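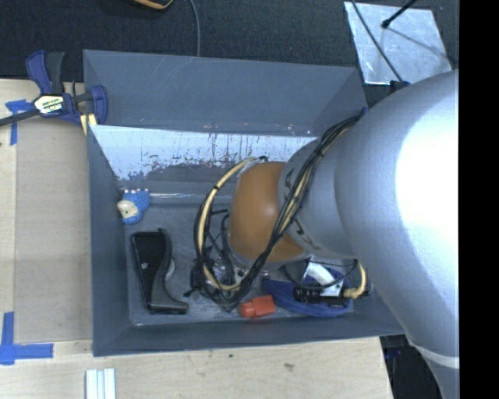 Skornside workshop gets its picking arm back in steady order

The picking cell at the Skornside workshop is back to a full day's running this April, after a spell of patient work on its hoses and cables by Ruby-Lee Tautahi, who looks after the machines there and who will happily talk about cable ties for as long as anyone is willing to stand and listen.

The cell, which everybody in the building calls Sulley (the name came with the first control cabinet and has outlived it), spends its day reaching into a grey bin and lifting out odds and ends of all shapes, toys and household bits mostly, so that the team can see how well it copes with things it has not met before. It is gentle work, but there is a great deal of it. The arm goes down and comes back up 1000 times between one service and the next, and each trip bends the same hoses in the same places.

Trouble had been creeping up on them since the winter. Now and then the suction would fall away halfway through a lift, and the arm would carry on with nothing to show for its trouble. The first thought was the pump, so the pump was stripped and cleaned, and it was perfectly all right. The second thought was the cup, and a new one made no difference either. It was only when Ruby-Lee sat beside the bin with a torch one afternoon and moved the wrist by hand, a little at a time, that she heard a faint hiss at the far end of its turn. The hose had been tied down too close to the joint, and at full stretch it was being pulled just far enough to let air in at the fitting.

"I had tied it myself, and I'd been rather proud of it," she said. "It looked so tidy! But a hose wants room to move about, and I hadn't given it any."

She has since put the whole run in again from the shoulder down, with a generous loop at the wrist and the ties set further apart. The loop was tried at three lengths before she was happy. Too short and the hiss came back, too long and it brushed the bin wall when the arm went into the corners, and the one in between has done 400 picks without a dropped lift that could be blamed on air.

While the cell was stopped she took the chance to go over the rest of it. The bin was put back on its tape marks and clamped again, as it had wandered 8 millimetres from where the program believed it to be, and that had been making the arm a touch clumsy along one side. The fittings at the tool end were taken apart, wiped and put back with new seals from Bolger, the supply shop on the Brorno road, where they were kind enough to open the counter early.

There is a new routine to go with all this. Each morning at 8, before the first run, whoever is in first turns the wrist slowly from one end of its travel to the other with the suction on, and listens. It takes two minutes, and the radio has to be off, which has caused a bit of grumbling. Anything that rubs, pulls or hisses goes down in the book by the door, and the ties are looked at then and there.

Ruby-Lee would still like a proper sleeve over the cables nearest the joint, and has a length of it on order. She is also keeping the old hose, with a dab of paint on the spot where it was pinched, to show new starters when they come to learn the cell next month. The sleeve is due before they arrive, and she means to have them help fit it.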